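4.2 Open-day sessions at Turodport

The second part of the study took place in October 2022, during the annual open day at the Turodport site. Visitors came through the lab in small groups and watched the Hovetard arm handle wooden building blocks on a white table. We used the same control software, Millet, as in the bench trials of Section 4.1, and made no changes to the grasp planner between groups. Each group stayed for one demonstration and was then asked to fill in a short form.

The blocks came from an ordinary children's set. We chose them over machined test parts so that visitors could judge for themselves how hard a given shape would be to pick up. A layout usually had two blocks on the table, set well apart, and an operator changed it between groups. Figure 3 shows one of these layouts from the wrist camera.

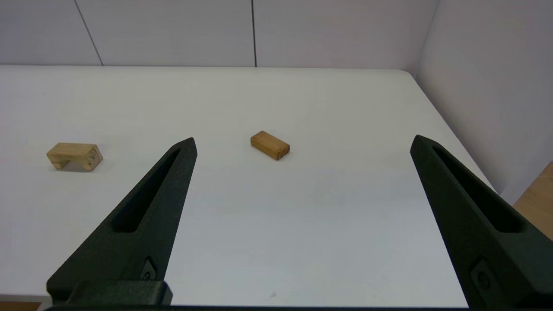 Figure 3. Wrist camera view with the gripper open. A bridge-shaped block is at left and a rectangular block lies between the fingertips and the wall.

Millet plans each grasp from the wrist view and uses the head view to check that the arm is clear of the table. Both streams were shown on a monitor facing the visitors. In the comments, the head view was described as easier to follow, mainly by people who had not seen a robot arm at work before. Several asked for the two views to be shown at the same size, which our display did not allow.

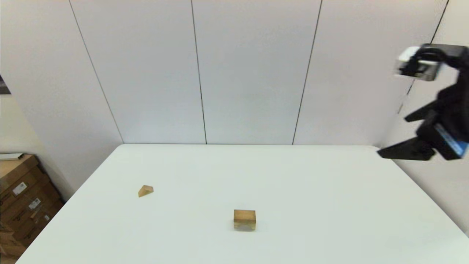
Figure 4. Head camera view of a layout with a wedge and an upright rectangular block. The gripper is over the back right part of the table.

The open day produced 1,192 logged grasp attempts. Of these, 1,018 were kept for analysis. The rest were dropped because the operator had paused the arm to answer a question or because one of the two video streams had gaps. We did not try to repair partial recordings.
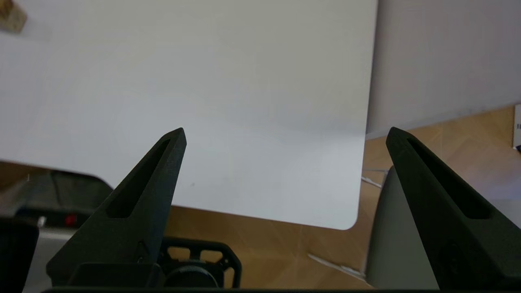 Attempts were labeled afterward with Pustel, our in-house annotation tool. Each recording was labeled by three annotators working separately, and the majority label was used. An attempt counted as a success if the block left the table and stayed in the gripper until the commanded release. By this rule, 666 of the retained attempts were successes. Blocks pushed along the table before being lifted were still counted, as in Section 4.1. 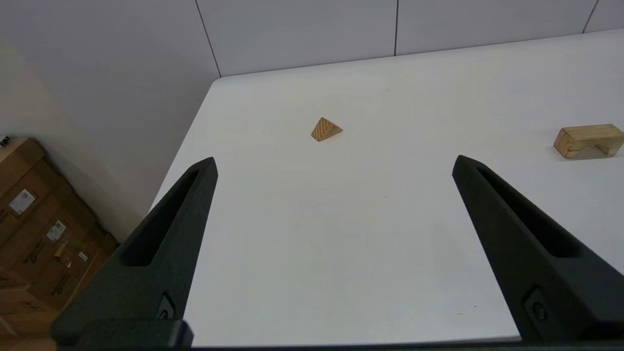 Shapes with sloping sides need a separate note. The planner looks for two opposing faces, and on a pyramid the contact points it selects depend strongly on the height of the fingertips. We kept the default height setting for every shape so that the results could be compared with the bench trials. Visitors often suggested a lower approach for the pyramid, and we plan to test this in later work.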